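Five Minutes at the Microphone: A Debate Organizer on Running Local Candidate Nights

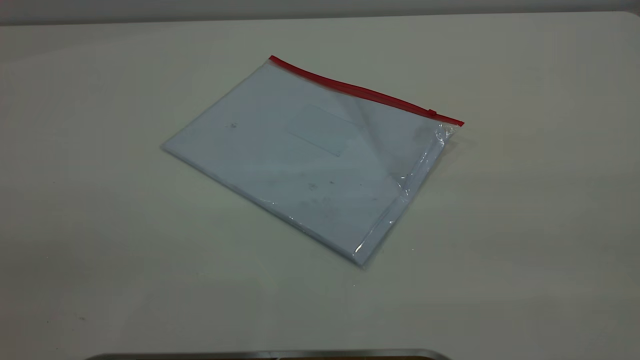
Primton Debate Club, Civic Events Team

October 2018

Ildikó Vida arrives at the library cafe with a tote bag on each shoulder and starts talking before she has put either one down. The council candidates' night is close, she has just come from checking the sound in the old Kozma Hall, and the sound is wonderful. "You can hear a person whisper from the back row," she says. "Which means you can hear the back row whisper too, but we'll live with that!"

Vida has been running candidate nights with the club since 2000, when there were two people running for one seat and the moderator was her high school civics teacher. She was supposed to hand out water. The teacher lost his voice halfway through, and she finished the evening reading his questions off a legal pad. "I was terrified and I loved every second. I went home and couldn't sleep. I kept thinking of the follow-ups I should have asked."

Follow-ups are still her favorite subject. Ask her about the format and she will happily draw it on a napkin (she did, and I kept it). Each candidate gets two minutes to open, then questions from residents, then a stretch where the candidates question each other. That last part was added four years ago and she fought hard for it.

"People warned me it would turn into a shouting match," she says. "It did get loud the first time, over the bus depot. But then one candidate asked the other a plain question about where the money for the night buses would come from, and there was this pause, and he said he didn't know. In front of the whole room! And he went up in my opinion, because he could have made something up."

She won't say who it was, or how she voted.

What about the big televised debates? She watches them all, usually with Sibusiso Oosthuizen, who moderates this month's event and has strong views on podiums. They both think the national ones spend too long on who is ahead. "You get a candidate with a real record on schools or farm prices, and the first question is about a poll," she says. "I don't want our residents to sit through that. Somebody who is standing for the Brimora ward should be asked about Brimora."

So the questions come from the ward. Residents sent in 64 of them this year, and Vida read every one at her kitchen table, some of them twice. Parking came up a lot, and so did the closing of the Fomiven plant and what should happen to the land. One came from a ten-year-old who wanted to know why the swimming pool closes in August. It's going in. "That's a budget question and a staffing question, and it's shorter than anything the grown-ups wrote."

Oosthuizen joins us for the second pot of coffee. He has moderated before, though never with six candidates on the stage, and he admits that the clock worries him more than the candidates do. His plan is to stand up when time is over. "I'm tall," he says. "If I'm standing, you feel it." Vida laughs so hard at this that the next table turns to look.

I ask them both whether a night like this changes any votes. Oosthuizen thinks a few, mainly among people who came for one candidate and had never heard of the others. Vida takes longer. Her ward had a council race decided by 36 votes one February, in a special election with snow on the ground, and she still meets people who tell her they made up their minds in Kozma Hall.

"But I'd do it anyway," she says. "I like seeing people listen to someone they can't stand. They come in with their arms folded, and they stay to the end, and then they're out in the parking lot arguing with a neighbor until the lights go off. I've had to walk around them to get to my car."

The doors open at half past six and the opening statements start at seven. Seats can't be reserved, and the side entrance is the one with the ramp. Residents who didn't send in a question can still put one on a card at the door, and Vida promises to read those too, standing up, in the hallway, while the candidates find their chairs.

"Write clearly," she says, picking up the tote bags again. "And put one question on the card. I know you have five. Pick one!"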